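Guides > Plostholm folding table > Setting up at home > Section 7: First use and everyday care

I've had my Plostholm up and down more times than I can remember, so this bit is the manual as I'd explain it to a friend! You'll want the legs out of the box and the catch (the little sprung one, see Section 2) already fitted.

1. Lay the top face down on a blanket or an old duvet. Please don't skip the blanket, I did once and I've still got the scratch.

2. Pull the legs apart until they cross and you hear the catch go. Give them a wiggle. If they slide back, the catch isn't home yet.

CAUTION: Keep your fingers well away from the crossing point. It nips, and it really hurts.

3. Turn the table over (easier with two of you) and press down on each corner in turn. A bit of rocking is normal on tiles, so twist the adjuster foot until it stops.

4. Lay a place or two and sit down at it before you decide where the table's going to live. I like the spoon and fork side by side with the cup next to them, and my bowls over to the right.
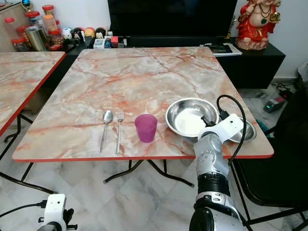

Page last changed: Monday, October 19, 2020

5. Wipe the top with a damp cloth and a drop of washing-up liquid, then dry it straight away. Curry and beetroot are the worst for stains, so get to those quickly.

NOTE: No bleach, and no scouring pads! Loan Tiêu tried a pad on hers in May and the shine went in one patch. Skustow do a polish that helped a little, but it never quite came back.

6. Hot pans need a mat, always. A cloth on its own won't save the surface, though I do love a lace one with a scalloped edge for dressing up a plain table.
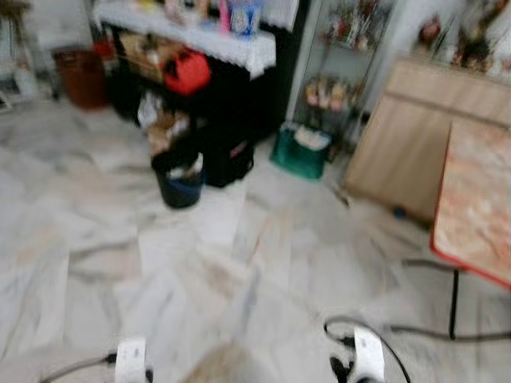
7. To fold it away, clear everything off, turn it face down on your blanket again and squeeze the catch while you bring the legs together. Store it flat or leaning against a wall, somewhere dry. If the catch ever sticks, ask for spare part 383 and fit it as shown in Section 13.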